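Wednesday was bellows day, and I've still got grey fluff under my fingernails to show for it.

If you've been reading for a while you'll know I look after the parcel cell at Orneck (well, me and Mārtiņš Vanags, when he isn't off being useful at Jondon). It's one arm and one gripper, and most weeks it wants very little from me. But the ribbed sleeve collects dust like nothing else in the building! It gets down between the rings and just sits there, and I can't bear it.

So, the routine. Power off, padlock on, key in my pocket. I start at the top with a soft paintbrush and go round each fold, hoover nozzle in the other hand, then a barely damp cloth after that. No spray. I used spray once, years ago at Starimum, and spent the afternoon blotting it out of places I didn't know existed. The whole sleeve took me 42 minutes this time, which included a phone call from Agnese Sproģis about the delivery of new fingertips (still not here, Agnese, I love you, but still not here).

While it was off I checked the wrist for play. You hold the gripper, wiggle it gently and feel for a click. There was a tiny one, so I went over the collar screws and found two that had backed off a touch. Cleaned them, dab of threadlock, snugged them up in turn, bit by bit, then wiggled again. No click!
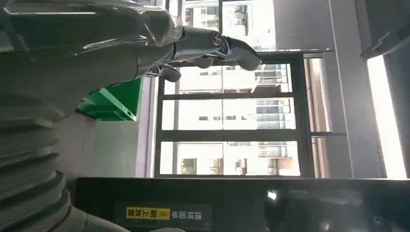

After that comes the part I always want to skip, and that's the re-teach. Touch the wrist and you've got to check your positions, even if you're sure nothing moved. I run at slow speed through the home point, the pick and the drop, with my thumb hovering over the stop button. Home was fine, pick was fine, and the drop was 3 mm out. I nudged it, saved it under a new name and kept the old one too, in case I'd made it worse.

Then 55 test parcels, which is the number Mārtiņš and I settled on ages ago over a pot of tea and have never had a good reason to change. I fed them in, kettle on halfway through, and wrote it all up in the cell's notebook. Next job is the fingertips, if they ever turn up from Kļaviņa. I've cleared a shelf for them and everything.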